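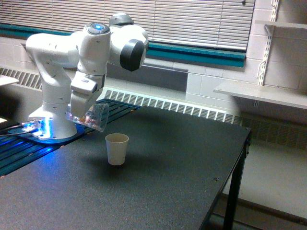

Hryhorii Hordiienko
August 2023

Thread on stick-on labels outdoors. I look after signs and plant labels at the Ustow pumping station and the Mamelness filter house, and I have finished the yearly check of both.

There are 211 labels on the list. Of these, 36 need replacing. Most of the failures are at Mamelness, on the south wall, where the afternoon sun gets at them.

Fading first. Red goes before anything else. A red "do not open" plate turns pink, then a sort of beige, while the black lettering next to it still reads well. If the meaning depends on the red, the label is finished at pink. I replace at pink.

Yellow lasts longer than red on our walls but goes chalky. Rub it with a thumb. If the thumb comes away yellow, put it on the list.

Lifting edges next. Square corners lift first. Round the corners before you stick the thing down, even if it came from the supplier cut square. A coin and a pencil will do for the curve.

Cleaning. Wipe with alcohol, let it dry, wipe again with a fresh cloth. Using the same cloth twice moves the grease from one place to another. Uliana Didenko ran a batch at Ustow with one cloth and a batch with two, same roll of labels, same day in July. The one-cloth batch is the one I am replacing.

Powder-coated doors are their own problem. The texture holds the label off the metal, and ordinary glue only touches the high points. Order the thick-glue type. It costs more and you will swear at it when you have to take it off.

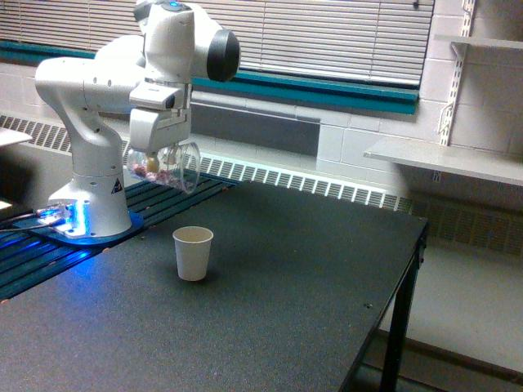
Curved surfaces need a smaller label than you think. A big stiff one wants to go flat again and will pull itself off from both sides. Keep it narrow across the curve and run any long text along the straight direction. The warning triangle on the side of that white base is a sensible size for a round housing: small, black border, dark symbol, no block of text beside it trying to wrap round the cylinder.

Symbols and text. Our rule is symbol on the item, text on the wall plate next to it. Pipes get a symbol and an arrow. Tolera Tilahun wants the valve number on the pipe as well. Fair on the long runs, less so in the filter house, where there is no room.

Temperature. The roll we use says do not apply below ten degrees. I have done it colder and the labels held over winter on steel and came off on plastic. Make of that what you like.

Removal. Hair dryer, plastic scraper, patience. Metal scrapers leave a groove, the groove holds water, and the next label fails along that line. Row 29 on the Mamelness sheet has failed 2 years running for this reason.

Record keeping. Location, wording, date fitted, surface, who fitted it. The surface column is the one I use most and the one most often left blank. Arsen, please fill in the surface column.

Next job is the Ustow chlorine store. All new plates, screwed on, no glue. Drilling drawings are with Vsevolod Antoniuk, and I will post the hole spacing once he has sent them back.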